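Vistoria da sala de espera, Gwilliam, 2.º piso
Inspetora: Carys Bellis

Extintor: OK. Validade até março — alguém leu a etiqueta, milagre.
Saída de emergência: OK, desde que tiraram de lá o bengaleiro.
Tomadas: 2 soltas. As mesmas da última vez.
Luz de emergência: acende quando quer. Trocar.
Caixa de primeiros socorros: 5 pensos e um agrafador. Repor os pensos. 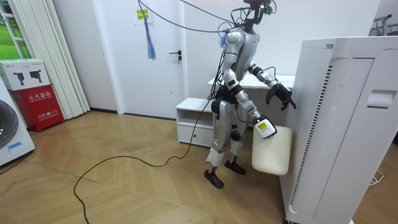 Janelas: a do fundo só fecha com o ombro. O Tomos Hughes ofereceu o dele.
Plano de evacuação: é o do piso 1. Substituir até sexta.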